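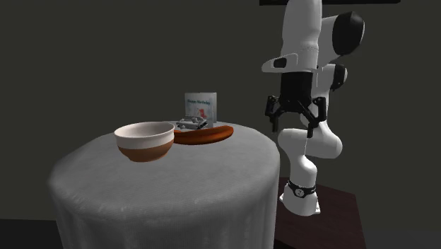 Start pose for the birthday table task, default lighting

Posted February 2, 2020 by gravelpit_ada
Filed under: Manipulation > Simulation > Planning and Control Help

**gravelpit_ada**
Right, I've been at this since October and I'd like some fresh eyes before I chuck the laptop in the canal. Setup is in the render at the top. White arm on the brown pedestal, round table with a cloth on it, and on the table a bowl, an orange-brown tray, a little toy car and a birthday card standing up behind the car. The job is to pick up the car and put it in the bowl without knocking the card over. That's it. That's the whole task.

I'm planning with Stullier (sampling planner, default settings more or less) and the scene comes from our Gustamholm asset pack. Out of 90 trials last night I got a plan 70 times, which I'd be happy enough with, except a good chunk of those plans swing the forearm straight over the card and clip it on the way down. The planner swears there's no collision. The physics says otherwise, and over goes the card.

Things I've tried: padding the card's collision shape, slowing the arm down, shouting. Any ideas?

**tinned_peas**
Is the card in the planning scene as its real shape or as a box? A folded card is a horrible thing for a planner. If you've got it as two thin sheets and your edge checking is too coarse, the arm can hop from one side to the other between two checked states and never "see" it. I had exactly this with a cereal packet lid.

**gravelpit_ada**
Two thin sheets, yes. Oh dear. I'd padded them but only by a few millimetres. What do you use for the checking step?

**tinned_peas**
As small as I can bear. It makes planning slower but you've only got one arm and a handful of objects, so who cares. Or just wrap the card in one fat box and be done with it. You don't need the gap inside the fold for anything, do you?

**marrowfat**
I'm going to disagree with the fat box. The car is sat on the tray right in front of the card, so if you fatten the card enough to be safe you'll swallow half your grasps. You'll get a lovely clean scene and no plans at all. I'd look at the approach direction first. That gripper starts off to the right of the card and above the tray, fingers pointing down, so why is the forearm going anywhere near the card? It ought to come across the front.

**gravelpit_ada**
Because I let it choose, basically! The grasp sampler hands over 280 candidates and the planner takes the first one it can reach. Quite a few of them come from behind the car, over the top of the card.

**marrowfat**
Well, there you are then. Throw those out before planning. Any grasp where the wrist ends up on the card side of the car goes in the bin. It's five lines of code and you'll save yourself a fortnight.

**tinned_peas**
Bit brittle though, isn't it? Move the card and the rule's wrong. I'd sooner score the grasps by clearance and sort them, so it still works when somebody shuffles the table about.

**marrowfat**
She's got one table! Fix the table in front of you, then worry about the next one. I've seen people spend months making something general that never picked up a single car.

**kettle_on_loop**
Can I ask a perception question while you two scrap? Are you giving the planner the true object poses from the simulator or running a detector? I ask because the card is pale and so is the cloth, and my depth segmentation (Bruvus, old version) always eats the bottom of anything thin standing on a tray. If your card is coming out short then padding the sides won't help you one bit.

**gravelpit_ada**
True poses for the runs above. I did switch Bruvus on for one batch and it merged the car and the tray into a single lump, so I switched it off again and had a biscuit. The bowl it gets every time, mind you. I reckon the two-tone finish helps -- cream on top, terracotta underneath, you couldn't miss it.

**kettle_on_loop**
Colour shouldn't matter if it's depth only. More likely it's just big and round. For the lump, try turning the merge threshold down before you blame the model.

**gravelpit_ada**
OK, I've had an evening at it. I did marrowfat's filter first (sorry peas, it really was five lines) and then halved the checking step on top. Used seed 2912 so it matches the old batch. Nearly all the card knocks have gone. The couple I've got left happen on the way to the bowl, after the grasp, when the elbow comes round.

**tinned_peas**
That'll be the attached object. Is the car added to the gripper's collision model once you've closed the fingers?

**gravelpit_ada**
...it is not.

**marrowfat**
Ha. If it still wobbles after that, have a look at Lorente for smoothing the path. The built-in shortcutting loves to shave corners, and it'll shave yours straight through the birthday card.

**tinned_peas**
I find Lorente far too keen, personally. It smoothed one of my paths into the table. Post your config when you've attached the car and I'll run it on my machine.

**gravelpit_ada**
Will do, the file's a mess so give me a day to tidy it up.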